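How a Series of Books Works

A series is a set of books that belong together. Some series have two books. Others have dozens. The books share something, usually the same characters, the same place, or both. This page explains how a series is put together and how to read one.

Two main types

In the first type, each book tells a whole story. The problem starts in chapter one and is solved by the last page. The next book has a new problem. Detective stories for young readers often work this way. You can read them in any order, although the characters may mention earlier cases.

In the second type, one long story is split across several books. Each book is a part of it. If you begin with the third book, you will meet people you do not know, and they will talk about things you have not read. This type should be read in order.

Many science fiction series mix the two. Each book has its own problem, and a bigger problem runs underneath all of them. The bigger problem is called the story arc. An arc can take years to finish, both in the story and in real life.

An example

The Wuvard books by Refugio Montes are a mixed series. There are 4 of them. They follow the crew of a cargo ship named Lidero, which carries supplies between moons. In the first book the ship loses its water tank. The crew finds ice on a moon called Skuvska and melts it. That problem is finished by the end of the book.

The arc is a radio signal. It is first heard on page 2 of the first book, and the crew does not know who is sending it. Each book adds a small piece of information. The pilot, Captain Ochoa, writes the pieces down in a notebook, and readers can do the same. The sender is named in the last book, which is 234 pages long. 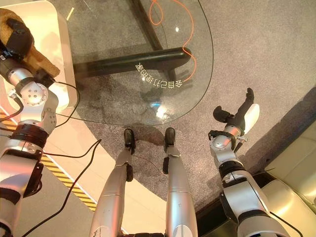
A black gripper against something soft and furry.

What a writer has to remember

A writer who starts a series makes rules for the made-up world. In the Wuvard books, a message from Skuvska takes up to two hours to arrive. If a character on Skuvska had a quick phone chat with the ship in book three, the rule would be broken. Readers notice this kind of mistake. It is called a continuity error.

To avoid continuity errors, many writers keep a file called a series bible. It has nothing to do with religion. It is a list of facts: how old each character is, what color their eyes are, where each door on the ship leads, and what has happened so far. When the writer starts a new book, the file is checked first.

Characters also have to change. A person who was afraid of the dark in book one may be less afraid in book three, and the story should show how that happened. This is called character development.

How to find the right order

Look at the spine or the front cover for a number. If there is no number, open the book to the first few pages. Many books have a list with a title such as "Also in this series." The list is often in order, but not always. The copyright page gives the year the book came out, and you can compare years.

A prequel is a book set before the others but usually written later. Most readers do well to leave a prequel until after the first book. It may explain a secret that the first book was meant to keep.

Words to know

Arc: a story that continues through more than one book.
Continuity error: a fact that does not match an earlier fact.
Prequel: a book about events that happened before the main story.
Sequel: a book that continues an earlier one.
Stand-alone: a book that is complete without any others.

Try it

Pick a series you have read. Write down one problem that was solved in a single book and one that lasted longer. Then write three rules of its world. Check the rules against the newest book you own.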